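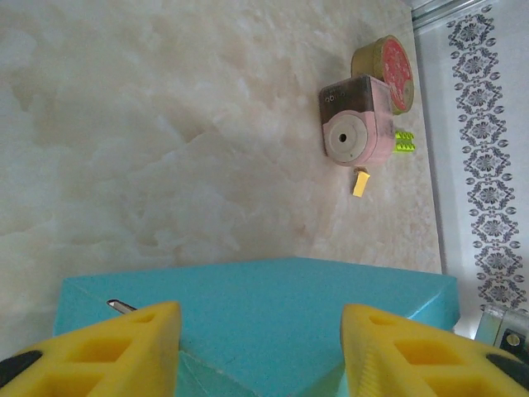 Call for participants: gripper and controller comparison study
Pullura, Krajčí site

Pullura is looking for people with no robot experience to come in and operate two robot arms, badly at first, while we take notes. We have plenty of colleagues who can do it well. They have been doing it for so long that they can make any gripper look good, and that makes them useless for deciding which gripper to buy more of.

The study is called Kalard. It compares finger sets for our two-arm cells, along with two ways of steering the arms. The tasks are the kind that sound insulting until you try them with someone else's hands: fold a box shut, pick up a tin, move a pencil sharpener from one side of the table to the other, hand a small object from the left arm to the right arm without a third party (the floor) getting involved.

What you would be doing

You sit at a desk next to the cell and steer both arms, first with a pair of handheld controllers and then with the Sorari rig, a set of small jointed levers that copy your movements to the big arms. Half the participants get them in the other order. You will form a strong opinion about one of them within ten minutes. Please hold on to it until the questionnaire.

Each session has four blocks. Between blocks one of us swaps the fingers, a job that takes two screws and more muttering than the manual allows for. You then repeat the same tasks. We log grip force, dropped objects, retries and the time to finish each task. We also ask how tired your hands and your patience are, on separate scales.

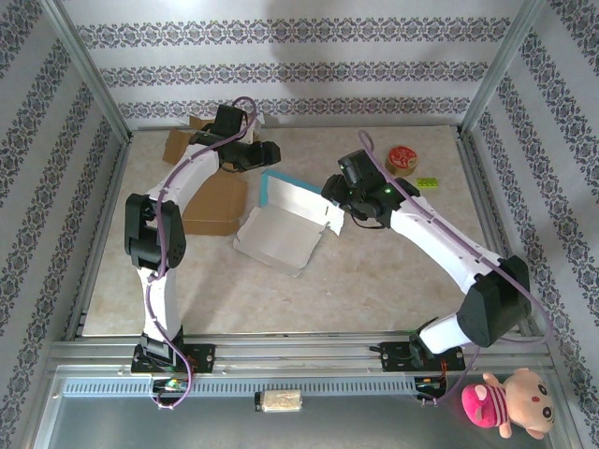
One of the two-arm cells at Krajčí, with a box-folding task laid out.

The last round, finished in December, gave us 592 usable trials. The engineers preferred one finger set and the participants preferred another, and both groups filled the comments field with remarks about the other's judgment. We would like enough new data to settle the matter, or at least to change what we argue about. The target for this round is 696 trials.

Who we are looking for

You are 18 or older and can sit and use both hands for the length of a session. Left-handers are very welcome; the last round had so few that we can't say anything sensible about them. You can read instructions in English. Glasses are fine. Gaming experience is also fine, but we will ask about it, and it helps less than gamers expect.

You should not have worked with robot arms in the past two years. If you have built one in your garage, we would love to hear about it, but in an email.

We can't take people who have a wrist or hand injury that is still healing. The lever rig asks for a lot of small movements, and the study is not worth a setback.

What you get

You will be paid 50 euros per session, by bank transfer, whether or not anything ends up on the floor. People who come back for a second session on a different finger set are paid the same again. Travel within the city is refunded if you keep the ticket. There is coffee, which has not been part of any comparison study and would not do well in one.

A session lasts two and a half hours, including a practice block and a break. You may stop at any time, and you are paid for the full session if you do.

What we record

The cell has fixed cameras looking down at the table and small cameras at the wrists of the arms. None of them point at you. We do record sound during the tasks, so that we can match comments to the moment they were made. The previous transcripts contain a fair amount of swearing and quite a few apologies to the arm. Both are removed before anyone outside the study team reads them. Your name is kept apart from your data and deleted when payments have cleared.

Safety

The arms run at reduced speed, and you stay outside the cell. There is a stop button next to your right hand and another next to your left. Press either one whenever you like. It costs us a short restart and we would much rather have the restart.

How to sign up

Fill in the form on the Kalard page or leave your details at the Krajčí front desk, room 363, by 22nd February. Tell us which hand you write with, whether mornings or afternoons suit you, and whether you have used a robot arm before. We don't need a resume or a cover letter. If you are picked, you will get two proposed time slots and directions to the side entrance. The main entrance has an automatic door, and we are not responsible for that one.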